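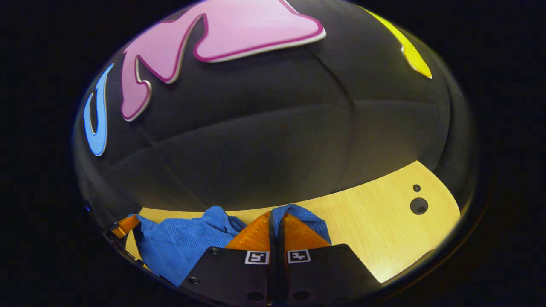
2/28/25. Bench notes, soft goods side. Trying to settle how we clean around raised shapes before the rest of the Istolia pieces come through. The trouble has been the same since January: lint and chalk dust collect where a glossy shape meets the matte fabric, and if you scrub there you lift the edge or you polish the black next to it and it never looks the same again. The big black dome on the light wood table is a good one to work on for this, with the pink, the light blue and the yellow all raised off the surface and each with its own thin pale rim. Black hides nothing. Any lint off the cloth shows right away.

Cloths. Maiara wants one kind for everything so we stop mixing them up in the wash. I had three on trial.
White cotton, old stock: leaves fluff along the seams. Out.
Blue ribbed one: picks up dust well if you go with the rib, drags if you go across. Fine for the plain black areas. Not for the rims, the ribs catch.
Gray microfiber from Kaijage: best on the glossy parts, no marks. Too grabby on the black, pulls the nap if you press.
So two kinds, not one. Told Maiara, she is not happy but will make a second bin for the wash.

Order of work, as of today:
1. Soft brush along the curved seams, center outward. Dry.
2. Blue cloth over the black, dry, light hand. Fold it so you always have a clean face.
3. Gray cloth over the shapes, barely damp, wiping from the middle of the shape toward the rim and stopping short of it.
4. Rims with a cotton swab. Slow. One pass, turn the swab, next bit.
5. Leave alone 27 minutes before touching or covering. (It was 30 on the old sheet. Dirceu X. timed it on the test panel and the damp was gone by then, so I am writing what he got.)

Creases. Dirceu C. asked if we should steam them out of the panels. I say no for now. Steam went badly on the Prellia cushion, the adhesive under one of the letters let go at the tip and we spent an afternoon getting it back down. The soft creases are part of how the cover sits over the padding and most of them ease with a hand pressed flat for a minute. If a customer complains we can look at it again.

Adhesive. Still on the Stelavum tube for lifted edges. 13 repairs since January, one came back. That one was a sharp tip, which is where they always go first. For tips I now put the glue on with a pin, hold with a scrap of baking paper and a small sandbag. No clamps, they leave a dent in the padding.

Storage. Covers are to be wrapped in tissue, shapes facing up, nothing on top. Josué had two stacked on the shelf by the door yesterday and the lower one took a print from the one above. It came out with brushing but please don't.

Stock: 600 swabs in the cupboard, which sounds like plenty until you see how many go on one cover. Nayara is asking Kaijage for a price on 2,000 and will add tissue to the same order. Brushes OK. Gray cloths low, need more before we start the next lot.

Open points:
- Does the damp wipe dull the gloss over time? Marked a test panel into two halves, left half wiped every day, right half left alone. Check at the end of the next lot.
- Yellow seems to show finger marks more than pink does. Could just be the lamp over my bench. Ask Nayara to look at the panel over by the window.
- Need a label for the two wash bins. Josué has the tape.
- Old cleaning sheet is still pinned up by the sink. Take it down when this one is typed.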